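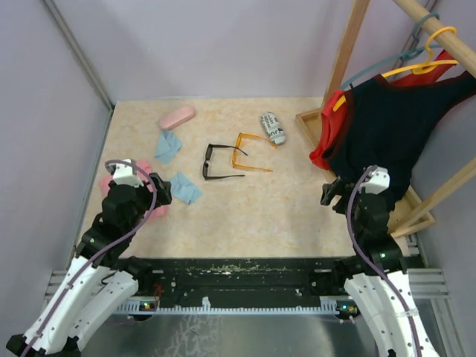
Two pairs of glasses, a pink case and some blue cloths on the tabletop, with the wooden rack in the corner.

About Nasard

Home | Repairs | Care classes | Cloths and cases | About us | Find us

Hello, and welcome to Nasard! We look after glasses. We clean them, straighten them, find the right screw for them, put new pads on them and send them home in a case that shuts properly. We also teach people how to do most of that for themselves, and we sell the cloths and cases we like using.

We don't test eyes and we don't make lenses. Your optician does that, and if you haven't been for a while, please go. What we love is everything that comes afterwards: the years when a pair of glasses gets sat on, dropped in the sink, wiped on a jumper, lent to a grandchild and lost down the side of the car seat.

How we started

Nasard began on a market stall in Multadbridge, between a man selling plants and a very good cheese van. Tarcísio Brito had spent a long time at an optician's repair bench and Modupe Osagie had been running evening classes in sewing and mending. They'd met at one of those classes, where Modupe was showing the group how to hem a square of soft cloth and Tarcísio asked if he could have the offcuts for cleaning lenses. He came back the next week with a bag of them, all washed, and a long list of opinions on which weave was best.

The stall had one folding table, one tray of screws and a biscuit tin of nose pads sorted into paper cake cases. People would stop, take off their glasses and hold them out without quite knowing what they wanted done. Often a proper clean and a small bend to one arm was enough, and off they'd go, looking at the plants as if somebody had just turned the lights on. It was a wonderful way to spend a Saturday's worth of daylight, even in the rain, and there was plenty of rain.

We moved indoors to Tonderton when the stall got too busy for the folding table. The shop is on Khalaf Row, up the hill from the library, and it used to sell wool. We kept the wool shelves (they are exactly the right depth for glasses cases!) and the bell on the door.

What we do all day

A lot of cleaning, to begin with. Every pair that comes in gets cleaned before anything else is looked at, and you'd be surprised how many loose hinges and cracked rims only show up after that. We rinse under lukewarm water, use a tiny drop of plain washing-up liquid, go gently round the pads and along the hinges, rinse again and dry with a clean cloth. Then we look.

Small repairs are usually done while you wait. That means screws, pads, arms that have gone wide, frames that sit higher on one side. There's a chair by the window and a kettle. Bigger jobs stay with us, and each pair goes into its own case with a card inside giving your name and what we've agreed to do. We ring before doing anything extra.

We also take in old glasses. If the frame is sound we'll clean it up and put it on the second-chance shelf, where you can buy it to have your own lenses fitted. If it isn't, it goes in the parts drawers. Last August we went through those drawers from top to bottom and found 432 odd arms, mostly left ones. Daiane has a theory about why they're mostly left ones, and we'll let her tell you herself when you come in.

The cloths

We are very fond of a good cloth. Ask anyone here and you will get an answer longer than you wanted.

A cloth picks up grit and grease, that's its job, and a full cloth just moves them round the lens. So we wash ours constantly. They go in by themselves at a low temperature, with no fabric softener (it leaves a film), and then they hang up to dry in the air. They shouldn't go on a radiator and they shouldn't share a load with towels, which shed fluff on everything they meet. After that they're shaken out, checked for anything scratchy and folded into quarters.

Modupe hems the ones we sell. She does them in batches of an evening, with the radio on, and they come in whichever colours she has found. Blue always goes first. If you've a favourite colour, leave a note with us and she'll keep an eye out. When yours has gone thin or the hem has come away, bring it back and we'll swap it for a fresh one at half price. The old ones are good for polishing spoons.

The cases

Hard cases for bags, soft ones for bedside tables: that's the short version. The long version is that the best case is the one you'll use, so if a bright pink one makes you smile and you can spot it at the bottom of a rucksack, have the bright pink one. We keep plain ones too.

Do empty your case now and then. Tip it upside down over the bin and give it a tap, wipe the lining, let it stand open for an hour. Crumbs and sand end up in there, and then they end up on your lenses. And please give the cloth its own place in the case, folded flat across the inside of the lenses. Stuffed in on top it pushes the arms about, and a hinge that is squashed every day for a year will let you know.

Cremilda Pacheco joined us to look after this side of the shop and has completely changed how we store things. Everything has a home now. Pairs for collection are on the left, pairs waiting for parts are in the middle, and the right-hand shelves are for sale. It sounds simple and it took us three goes to get it right. Before Cremilda we had a system called "ask Tarcísio".

Care classes

Our classes run in the back room in small groups, and they're a joy. You bring your own glasses, your own case and whatever cloth you've been using (no judgement, we've seen tea towels, ties and a sock). We start with everything out on the table, all the cases open and all the cloths unfolded, and it looks like a jumble sale for ten minutes. Then we clean, check the screws, learn how to hold a frame without twisting it, and pack everything away again the right way.

Wing-yan Yau leads most of the classes. She taught in primary schools before she came to us and she is endlessly patient, whether you're eight or eighty. Her children's session is the one that fills up first. Each child learns to open a case, take the glasses out with both hands, wipe them, fold the arms in order and put them back, and there's a sticker chart to take home. Parents tell us they have learned as much as the children have.

We take the same class out to schools, care homes and lunch clubs in Tonderton and Multadbridge. Some 200 people came to one last year, which made us very happy and meant a great deal of hemming for Modupe. If you'd like us to visit, all we need is a sink nearby and tables at a comfortable height. We bring the rest.

Who you'll meet

Tarcísio Brito: repairs, tiny screws, anything other people have given up on.
Modupe Osagie: cloths, classes, the accounts and the window display.
Daiane Queiroz: front counter, the second-chance shelf and the parts drawers. She can tell you which frame in the shop will suit you before you've taken your coat off.
Cremilda Pacheco: cases, storage, orders and collections.
Wing-yan Yau: care classes and school visits.

What we charge

Cleaning and straightening is free if you're passing, and always will be. Screws and pads cost what they cost us plus a little for our time, and the list is up by the till. For anything else we'll give you a price first. If we think a pair isn't worth the money to mend, we'll say so, and we'll happily try to save the lenses or a much-loved arm.

Come and see us

We're at Khalaf Row, Tonderton, with one step at the front and a level entrance through the yard. Ring the yard bell and somebody will come down. You don't need an appointment for small jobs. For classes, please book at the counter or through the Care classes page, and tell us if you'd like large-print notes.

Bring your spare pair as well! It's probably in a drawer, it's probably dusty, and we'd love to meet it.

Page updated 2025-08-21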